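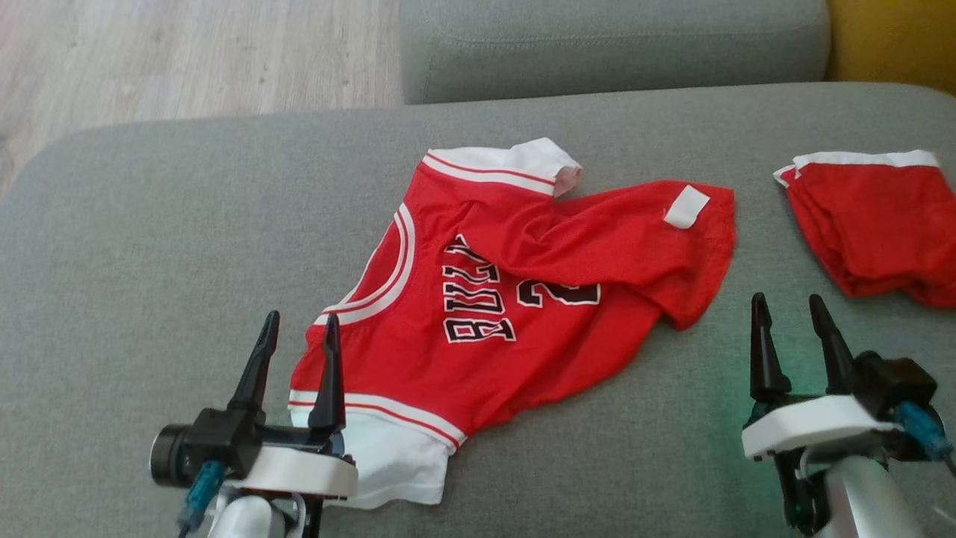 AROUND THE HOUSE

Basketball laundry season is back, and so is the pile on my gray sofa! The red Bulls jersey landed there in a twist, with the shorts bunched up in the corner, and I'm using them as my excuse to finally answer Latifa Mahrous, who wrote in back in February asking how I fold the kids' game stuff so the lettering doesn't crack. (Sorry, Latifa, I'm slow.)

I lay the jersey face down on the seat cushion and smooth it out from the collar, then bring each side in toward the middle so the big letters stay as flat as I can get them. Fold the hem up to the neck and stop there. Please don't roll it! I rolled everything for a whole year and the 23 on my son's old one looked like a dried-up creek bed by spring. Shorts get folded leg over leg, waistband on top, and then I tuck them inside the jersey so the set stays together until game night.

For washing, it's inside out and cold, and I skip the dryer. Marwan Masri swears by a low tumble and says his have been through nearly 70 washes that way, so maybe I'm just fussy.

Hajar Ramadan is collecting outgrown uniforms for the Gilton kids' league again, any color, any team. Matching shorts are a bonus, and you can leave a bag on her porch any time before 7 p.m.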